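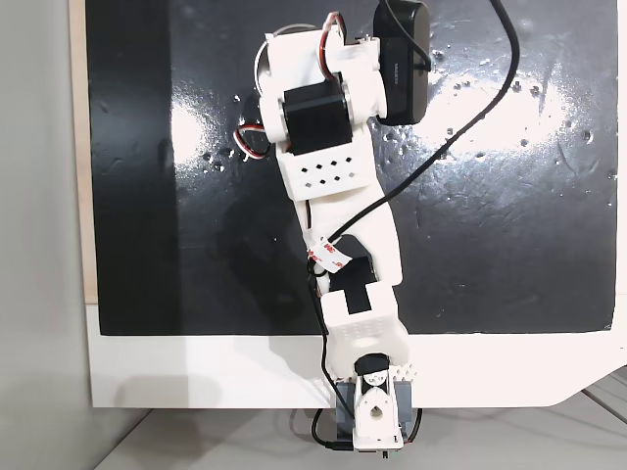

Asmaa El-Sayed on cutting records by hand

Reading time: 2 min

Search this site Search

Asmaa El-Sayed has been cutting lacquers at Moren for most of her working life, and she still writes her settings in pencil. Her latest job was the Villalobos quartet's second album, recorded in a school gym and left on a shelf until Kodell Records picked it up.

"The tapes were in good shape," she says. "One reel had a splice that had dried out, so we redid it. The rest played fine."

The album runs 57 minutes, which is long for a single LP. Kodell wanted one disc to keep the price down. El-Sayed wanted two.

"You can fit it on one if you turn the level down," she says. "Then the bass player disappears, and he wrote half the tunes. I cut a test side each way and sent both over. They called me the next day and said two."

The first pressing is 700 copies, with another 100 set aside for the band to sell at shows. Each set plays at 45 rpm.
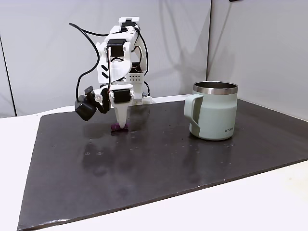 She did very little to the sound. There is a small cut in the low mids on side B, where the room boomed, and she left the tape hiss alone. "People ask me to take hiss out. I tell them the cymbals will go with it. Some of them still want it out, and that's their record."

The liner notes are by Rozália Štefanec, who played piano on the session. She came in for the side D cut and asked for more space before the last track. "She wanted seven seconds," El-Sayed says. "I gave her six. We were running out of side."

El-Sayed doesn't collect much herself. She owns a few shelves of records, mostly piano trios, and plays them on an old Zindberg turntable with the lid missing. She hasn't listened to the Villalobos album at home yet.

"I've heard it maybe thirty times in here," she says. "I'll wait until winter." Her next job is a reissue of a solo organ record, and she is still waiting for the tapes.

Contact | Copyright Moren | Back to top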